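3.2 How households store their snacks

Of the 89 households that took part in the Stokdale study, 60 kept their packaged snacks together in one place, and we were delighted to find how much that single choice tells us about the rest of the kitchen. Earlier work on domestic food storage has mostly looked at fridges and freezers, where spoilage makes the stakes plain. Dry snacks have had far less attention, though they are opened, closed, moved and forgotten more often than almost anything else people buy.

We sorted the shared stores into three types: the drawer, the shelf and the bin. Drawers were the most common in flats. Shelves turned up mainly in older houses with a walk-in larder, and several of these, in the villages outside Saltasix, were a real pleasure to visit. Bins were the type we had expected least. A bin can be lifted out, carried to the table and put back, and people who used one spoke of it as a thing with its own name and its own rules ("the crisp box", "the lunch tub", "the treasury").

Clear plastic bins deserve a closer look. In our interviews, people with clear bins could name more of what they had at home without checking than people with drawers could. They also bought fewer duplicates during the 14 weeks of the diary stage. We don't want to claim too much from a sample of this size, but the pattern held in both towns and in every age group, and it fits nicely with the Dal Bello model of visible stock, in which food that is seen is food that gets eaten (Figure 4).

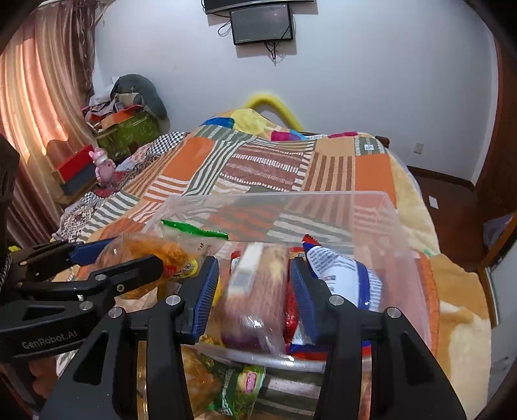
Figure 4. Packaged snacks in a clear plastic storage bin, with a bag of orange puffed snacks at the upper left.

3.3 Layers, and what sinks to the bottom

The most exciting result of the diary stage concerns depth. A bin is filled from the top and emptied from the top, so new shopping tends to bury old shopping. We asked each bin household to empty its store at the end of the study and to write down the best-before date of every packet. In 18 households the oldest packet lay in the bottom layer, sometimes under several rounds of newer shopping. Flat packets such as biscuits and cereal bars sank furthest. Puffed snacks stayed near the top, partly because they are bulky and partly because people moved them there to stop them being crushed.

Some households had found their own answers, and these were a joy to record. One tipped the whole bin out on the worktop before each big shop. Another stood every packet on its end, like records in a crate, so that there was no bottom layer at all. We tested this second method with a small group using the Ferketti score for ease of finding, and it did better than loose filling for every type of packet except the large sharing bag, which would not stand up for long however it was folded.

Children's access is a separate matter. Several parents had chosen a bin over a drawer so that it could go on a high shelf between meals, and the link between height and how often the store was opened is taken up in Section 4.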